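Short Breaks Outside the High Season: A Study of Visitor Demand in Troltero

Final project report
Submitted by Selorm Bawa, 5/18/26

1. Background

Troltero is a small lakeside resort that receives most of its visitors by rail from Milano. Its hotels fill in August and many of them close soon afterwards. The town office has tried in recent years to lengthen the season, chiefly through walking weekends and a food market, but it holds little information on whether visitors would come at other times of the year, or what they would expect to find open if they did.

The project set out to answer two questions. The first was whether people who already know the resort would consider a short break there outside the summer. The second was which services they would regard as necessary before making a booking.

2. Method

A printed questionnaire was handed out at the railway station, at the ferry landing and at the reception desk of the Hotel Zanetti. It was offered in Italian, English and German. In all, 603 completed forms were returned, of which 69 were set aside as the respondent lived in the town or had left the main section blank. Interviews were also held with hotel and restaurant owners, using a fixed list of topics agreed with the supervisor.

Respondents were asked to name the month in which they would be most likely to return, the number of nights they would stay and the form of transport they would use. Space was left for comments. These were read in full and grouped by theme, and a number of them are referred to in the next section.
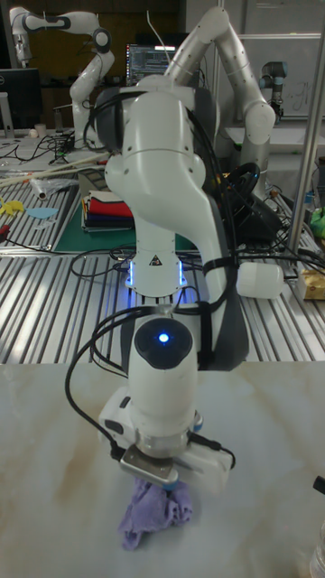

3. Findings

Interest in a spring or autumn visit was stronger than the owners had expected. Most of those who said they would return outside the summer had a stay of 2 nights in mind, arriving on a Friday evening. Couples without children were the largest group. Families were less willing to commit themselves, and school terms were the difficulty they mentioned most often.

The last ferry was the most frequent subject of complaint. Outside the summer timetable it leaves before dinner is normally served, so that guests staying across the water cannot eat in the town. Several respondents had learned this only on arrival. Closed restaurants came second, followed by poor lighting on the path from the station.

The owners took a different view of the problem. They spoke mainly of heating costs and of the difficulty of keeping trained staff for a few weekends a month. One hotel keeper stated that she would open in October if two of her neighbours did the same - but not before.

4. The Skirninura pass

The town office is considering a joint ticket, under the working name Skirninura, covering the ferry, the museum and the lower cable car. A first issue of 400 passes is planned. Respondents who were shown the outline generally approved of it, although many asked whether the train fare could be included.

5. Limits of the study

The sample is made up of people who had already chosen to visit. It says nothing of those who have never been. Forms in German were few, and no separate conclusions have been drawn from them.

6. Recommendations

The later ferry should be tested on Fridays and Saturdays in spring before any money is spent on publicity. Opening dates for hotels and restaurants should be published on a single page and kept up to date. The pass should be offered first through the hotels, with sales at the station to follow if demand allows.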